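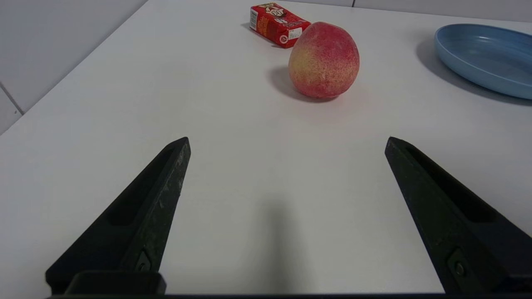 A peach and a small red drink carton on a white tabletop. (Photo: Plurnau)

News > Company News > Food Service

November 3, 2019
By Braulio Espinoza, Plurnau Press Office

Print this page | E-mail this page

PLURNAU ASKS STARKVILLE TO EAT ITS LUNCH

Snack program for offices and break rooms opens with fruit, drinks and very few promises

STARKVILLE — Plurnau, the break room supply company, today announced the launch of Erneo, a weekly snack delivery for workplaces that have grown tired of their vending machines and suspect the feeling is mutual.

Each Erneo delivery holds whole fruit and small cartons of drink. That is the entire product. The company spent most of a year getting it down to that, having started with a plan that included dried seaweed, a newsletter and a points system that even its designers could not explain at parties.

"We tested 714 snack combinations," said Ezequiel Espinoza, who founded Plurnau and still drives one of the vans. "People took the fruit. Then they took the drink. Then they went back to their desks. I had a slide deck on snacking behavior that ran to a great many pages, and I have since put it away."

The tests were run in the company's tasting room on Pacheco Street, a plain white space with a plain white table. Food was set out on the bare tabletop with no bowls, baskets or little chalkboard signs. Plurnau had bought the chalkboard signs. They are available to any customer who wants them, and the company would be grateful for the shelf space.

The peach did better than expected, given that it bruises if spoken to sharply. Testers liked the color and the smell, and several said they had forgotten that fruit could drip. Plurnau now includes paper napkins with every box. In peach weeks it includes more of them. Peaches are off the list for the winter and will be back when they are worth eating; apples and pears will hold the line until then.

The cartons were chosen for their size. Large bottles tended to be opened on a Monday-morning impulse, put in the office refrigerator and left there until they became a matter for building management. A small carton is finished by the person who opens it. It can also be dropped, sat on or left lying on its side in a drawer with fairly limited consequences, provided no one has put the straw in.

Erneo boxes will be delivered to offices, clinics, repair shops and anywhere else with a door and a table. Customers do not need to provide a refrigerator. They are asked to provide a spot that is not on top of the printer. The company raised this point in its first draft customer guide, in its second draft customer guide, and wishes to raise it again now.

Plurnau expects to pack 3,000 pieces of fruit in its first week, along with 2,000 cartons. Fruit is packed by hand, stem side up where there is a stem, and anything soft is pulled out and eaten by the packing crew, who report that morale is excellent.

A total of 892 people signed up for the waiting list over the summer. Some of them appear to have believed it was a gym. Plurnau has written to everyone on the list to clear this up, and a fair number have decided to stay on anyway.

"I don't claim that a piece of fruit will change your company," Espinoza said. "It might get you to four o'clock. I've been in meetings where that would have been plenty."

Orders can be changed or stopped at any time by phone, by e-mail or by telling the driver, who will write it down. There is no app. One was proposed, and the person who proposed it now works happily in apples.

Deliveries begin in November in Starkville, with nearby towns to follow once the second van is out of the shop.

About Plurnau

Plurnau supplies break rooms in and near Starkville with coffee, paper goods and, now, lunch's better-looking cousin. The company is family run. Braulio Espinoza and Ezequiel Espinoza are related, and would like it known that the press release was written by the one who does not drive the van.

Press contact: Braulio Espinoza, Plurnau Press Office, Pacheco Street, Starkville. Samples are available to working reporters on request. Please say whether you want napkins.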